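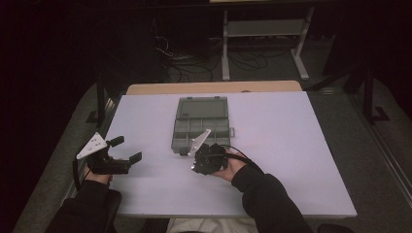 Keeping small parts in order: notes on the repair bench

2015-11-30

The repair bench at Punia has now been in use since August, and it seems proper to set down how the stock of small parts is kept. Several readers have written to ask, and the earlier post on sewing machines dealt with the matter only briefly.

The stock consists for the most part of screws, washers, springs, fuses and buttons. It came from two sources. The larger share was bought when the Gorner hardware shop closed its upper floor, and arrived in paper bags marked with a price and little else. The remainder has been taken from appliances that were beyond repair. At the last full count, in October, there were 266 kinds of part, of which 126 had fewer than ten pieces left.

Sorting is done first by use and then by size. A sort by size alone was tried and was given up after 3 weeks. A person mending a lamp wishes to find lamp parts together, and does not wish to measure each screw before learning whether it will fit. Parts whose use is not known are kept apart and reviewed twice a year.

Boxes with a hinged lid and fixed divisions are preferred for anything shorter than a matchstick. Springs are the exception. They catch on one another and are better kept in envelopes, laid flat, with the wire thickness written in pencil on the flap. Labels should go on the front edge as well as the lid, as boxes are usually stacked.

The written list is held in a ruled notebook. A copy was begun on the computer and has reached the letter M. Entries give the part, the box, the quantity and the date of the last count. Withdrawals of one or two pieces are not entered.

Some matters remain open. The 800 brass screws obtained from Tusar are of an old thread and have so far been used in a single repair, to the hinge of a music cabinet. They occupy a whole drawer. Offers from restorers of older furniture would be considered, and postage can be arranged.

The next post will deal with the Wattimena wall clock and the search for its missing hand.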